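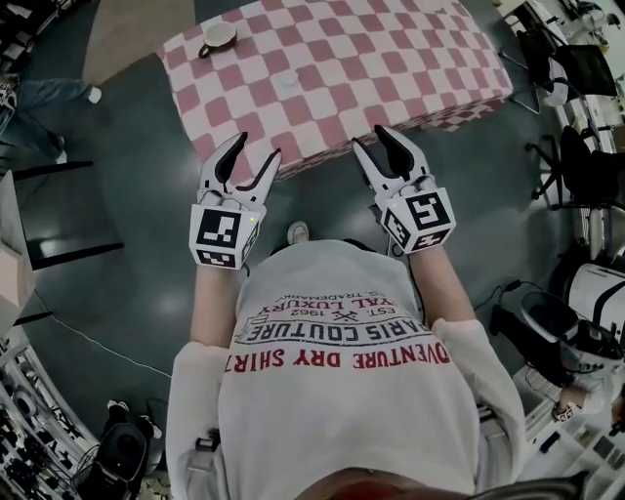
At the table with the pink-and-white checkered cloth.

9th December

I have been putting off writing about the pantry project because it was not finished. It still isn't, but it is far enough along that I can say what worked and what didn't, and a couple of readers have asked.

When we moved to Flollton the kitchen came with a walk-in pantry. I was very pleased about this. Our old apartment had one cupboard over the refrigerator and I kept flour in the hall closet. So for the first year I bought food the way a person does when they suddenly have room for it. By July I could not see the back wall. I had four open bags of brown rice and I was out of salt.

I started by taking everything out. It took most of a morning and covered the kitchen floor, the counters and part of the hallway. I wrote down each item in a notebook as it came out, with the date on the package if there was one. The list came to 497 items. That includes spice jars and single cans, and it includes a drawer of tea bags that I counted by the box, so don't picture 497 large things. It was still more than I would have guessed.

A lot of it was past its date. I am not strict about dates on dry goods, and I will happily cook lentils that are a year over, but I had baking powder that was older than our car. If you want to check baking powder, put a spoonful in hot water. Mine sat at the bottom of the cup. The oils were worse. Anything pressed from nuts goes off faster than you expect, and I threw out a walnut oil I had been saving for something special.

Then came the shelves. The old ones were 16 inches deep and fixed in place, with a lot of wasted air above each one. I looked at having the whole thing redone. Brusow gave me a price of $2,412, which covered new shelving on three sides, a set of pull-out baskets and the fitting. They were polite and came when they said they would, and I have nothing bad to say about them. It was just more than I wanted to spend on a place to keep beans.

I gave myself a limit of $200 and went to Warraich, the hardware store out past the feed lot. They sell shelf standards and brackets by the piece and will cut boards for you if you bring measurements. I brought measurements. I brought the wrong ones the first time, as I had measured the width at the front and the walls in there are not square. The back is narrower than the front. One board went back to be trimmed and the man at the saw did not charge me for it.

The new shelves are shallower, 12 inches at eye level and 10 above that. I was worried about losing space but I have not missed it. Two rows of cans is the most I can keep track of. The bottom shelf I left deep for the stockpot, the canner and the big bag of dog food.

I painted before the shelves went up, one coat of primer and 2 coats of a plain white. Let it cure longer than the can says. I put jars on it after three days and they stuck, and now there are rings in the paint on the second shelf. I plan to sand them out in the spring.

For containers I went back and forth. Matching sets look nice in magazines but they cost a great deal and they are always the wrong size for whatever you buy. I ended up using wide-mouth canning jars for anything I buy in small amounts and some square tubs from Zoklow for flour, sugar, oats and rice. The square tubs are good. They hold a five pound bag of flour with enough room left over to get a measuring cup in, and the lids come off without a fight. The labels that came with them fell off in the first humid week. Masking tape and a marker has held up fine.

A few things I would do differently:

I would write the date on the tape from the beginning. I went back and did it later and had to guess at several.

I would not decant pasta. The box has the cooking time on it. I stood at the stove twice wondering how long the little shells take, and after that I put the boxes back on the shelf.

I would put the onions somewhere else entirely. They are in a basket on the kitchen counter now, and the potatoes are on the floor of the pantry where it is darkest. Kept together they both sprouted.

I would also have put in a light first. There is one bulb in the ceiling and the top shelf throws a shadow over everything under it. I bought a stick-on light strip, and it works, but it eats batteries. An outlet in there would be a real job and it is not in the $200.

The part that has made the most difference is the notebook. I kept it going after the big clear-out. It hangs on a nail inside the door with a pencil on a string, and when something is used up it gets written down. I had tried doing this on my phone and never kept it up. My hands are usually floury or wet when I notice we are out of something - a pencil doesn't care. The grocery bill has gone down, though I haven't kept good enough records to say by how much.

We have also been eating some strange dinners. In the fall I made a rule that one supper a week had to come mostly off the shelves. There was a barley and canned tomato soup that we have since had three more times. There was also a chickpea loaf that we will not be having again. I used up the last of the split peas in October, and the final can of hearts of palm went into a salad at Thanksgiving without any complaints.

Still to do: the door, which swings in and takes up half the floor when it is open. I would like to turn it around so it opens into the kitchen, but the hinges are painted over and the trim on that side is cracked. It will have to wait until after the holidays. Next post will be the barley soup recipe, if I can work out how much stock I put in.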